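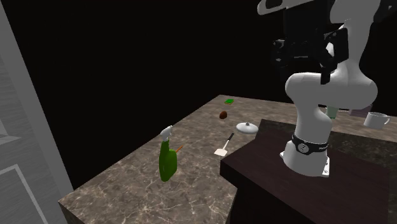

From: Beryl Ackroyd
To: sim-users list
Subject: Re: Tirkent kitchen pack, worth paying for?

Pangilinan wrote:

> We have one arm and one bench, and the bench is booked most of
> August. I'm looking at the Tirkent kitchen pack so people can
> keep working on pick and place in the meantime. The sales page
> says 200 objects and "ready to run" with Makari. Has anyone on
> the list used it for more than an afternoon? Mainly want to know
> about grasping small things, and how fast it resets between
> episodes. Also whether the license covers more than one machine.

We've had it since the spring and use it most days, so I'll take these in order.

Ready to run: mostly true. The arm, table and counter loaded in Makari on the first try. The gripper came in with the wrong closing limits and I had to edit two values in the config by hand. Support sent me the right numbers the same evening. That fix may be in the current release, so check before you change anything.

Objects: the 200 includes color variants. If you go by separate shapes it is closer to half that. Fine for us, but if you want variety for training you should know it before you pay. The bottles, mugs and lids are good. The collision shapes on the mugs are hollow, so you can put a finger inside and lift by the wall.

Small things: this is the weak part. Anything flat on the marble counter is hard to pick up, and the spatula is the worst of them. The fingers slide over the handle unless you come down almost straight. I raised the friction on the handle and it got better, but then it stuck to the fingers on release. I ended up halving the time step for those tasks and leaving friction alone. It costs you speed.

Resets: we run batches of 100 episodes. With the default layout one batch had 284 bad placements logged, nearly all of them objects dropped partly inside each other. Turn on the spacing check in the layout file — it is off by default and the manual only mentions it in the appendix. After that, resets take around a second on our machine.

License: one seat, one machine. The Clunmont office bought a second seat and got a discount, but they had to ask for it.

Lighting is plain, and the background is black unless you add a room. If you are training from camera input, plan on doing your own backgrounds. For motion and grasp work I would buy it again.

I can send you my config with the gripper limits and the time step change. Tell me which Makari version you're on first, as the file format changed.

Beryl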